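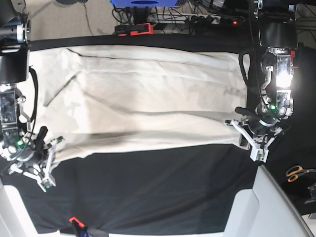 The Lantern Road is a fantasy novel for young readers by Debora Grasso, and the second book in her Osberg series. It picks up in March, a few months after the close of the first book, and follows the orphaned mapmaker Stistus as he leaves the walled town of Osberg to look for the sister he had long believed was lost at sea.

Plot

Stistus sets out with little more than a borrowed coat and half of a map, and it isn't long before he falls in with Matoušek, a grumpy old ferryman who knows a good deal more about the missing half than he first lets on. The two travel upriver together, quarreling most of the way (their arguments over supper are a favorite with many readers), until they reach the drowned city of Dastico, where the lamps are said to burn under the water. There Stistus learns that his sister is alive and has been keeping the lamps lit all along. The last chapters, told partly in her own voice, leave the two of them on opposite banks of the river, with the ferry gone.
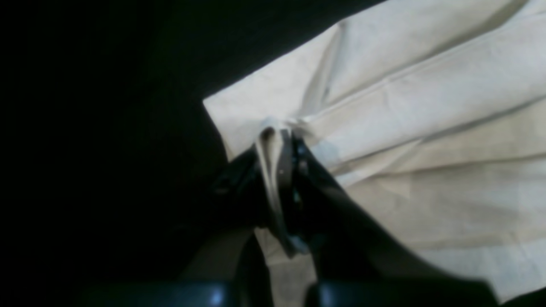
Cream-colored cloth with long, shallow folds.

Background

Grasso wrote the opening scene on a long train ride, and has spoken fondly of how Matoušek was only meant to appear on a single page — he simply kept talking, she said, and she let him. An early draft was told entirely by the sister. Grasso set it aside after 46 pages, though a good part of it found its way back into the ending.

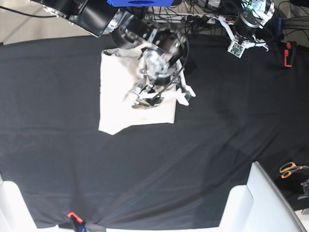 The finished novel runs to 233 pages, making it a bit shorter than the first book, and it includes a fold-out map that readers are invited to finish for themselves. The first printing was a modest 3,298 copies.

Reception

Readers warmed to the book slowly and then all at once. Most praise went to the ferryman and to the quiet chapters in Dastico, while a few reviewers found the journey upriver slow and wished the sister had come into the story sooner. The third book opens on the same riverbank, later that night.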